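Ekellow student robotics: home tasks group, call for participants

Posted March 24, 2025 by Etelka Balogh

Quick one as I'm between classes. The home tasks group at Ekellow needs new people for the spring project and we need them soon. Twenty places were open at the start of term, 4 are left. No experience with robots needed. Patience needed, yes.

What we do: teach a two-armed robot to tidy bedrooms and living rooms. Beds mostly, at the moment. Soft things are hard. A box stays a box when you push it, a blanket does whatever it wants. So that's the project, blankets, sheets, cushions, whatever is lying about on top.

Sessions are in the practice flat on Jiltmont Road, second door, ring twice. It's lived in, so expect a proper home with proper mess and shoes off please.

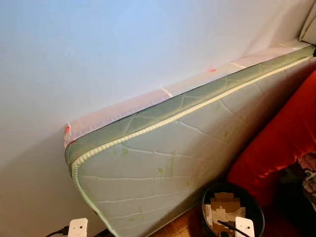 You'd be working in pairs. One drives the arms, one keeps notes and sets things up between runs, then swap. Each session is two hours with a break. Driving is tiring on the shoulders for the first week or so, it gets better. We start everyone on folding a hand towel, then pillow cases, then the bed.

Who we want:
Students on any course, 18 or over
Steady hands, or willing to get them
People who write things down at the time and not afterwards
At least one person who can sew, we have covers that need mending
Can make two sessions a week until the end of term

The notes side matters as much as the driving. Last term we logged 2,943 runs and nearly 20 pages of the log had no start position filled in, so those runs are no use to anyone. Please dont be that pair.
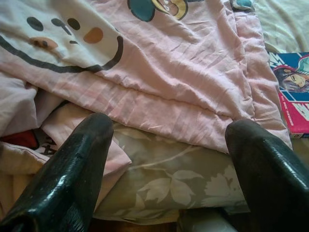
Wrist view over the bed: both fingers apart, pink blanket behind, floral sheet underneath.

What you get: training, travel back on the bus, lunch on long days, and your name on the Trusari entry if you stay to the end. Trusari is the student home robot contest, we're in the bedroom round. Judges lay the bed out however they like and the team gets one go at it. We came 23rd last time. The plan is to do better, mainly by practising on beds that are not neat to begin with.

There is also a small coding job going if you want it. Kun, our run logger, crashes when two people save together and needs somebody to sit with it for a few evenings. Python. Say so when you write in.
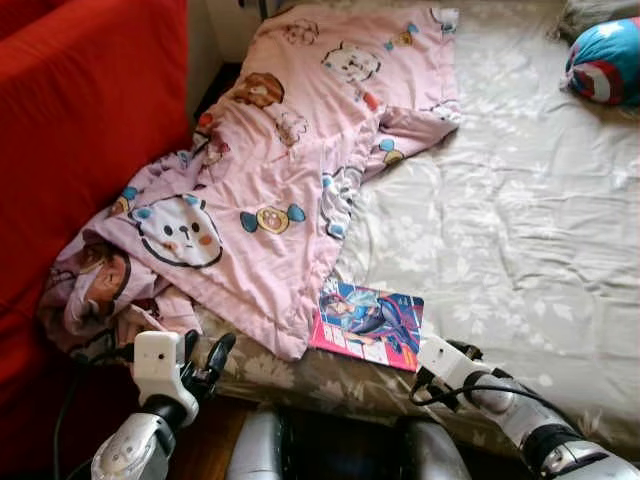 Some house rules so you know what you're signing up for. One person on the stop button whenever the arms are live. Long hair tied back, no scarves, no lanyards. Nobody sits on the bed during a run. Mind the cables by the sofa. If something gets torn tell us, no one will be cross, we just need to know before the next pair comes in.

How to apply: email the Ekellow student projects desk, put HOME TASKS in the subject line. A few lines is fine. Tell us your course, which afternoons you can do, and if you'd rather drive or take notes to begin with. No CV. We'll ask you to come for a half hour try-out at the flat, you fold some towels with the arms, we have a chat, that's it.

Try-outs run untill the end of March or until the places go. Replies come from me, usually late in the evening, sorry in advance.

Etelka Balogh
Home tasks group, Ekellow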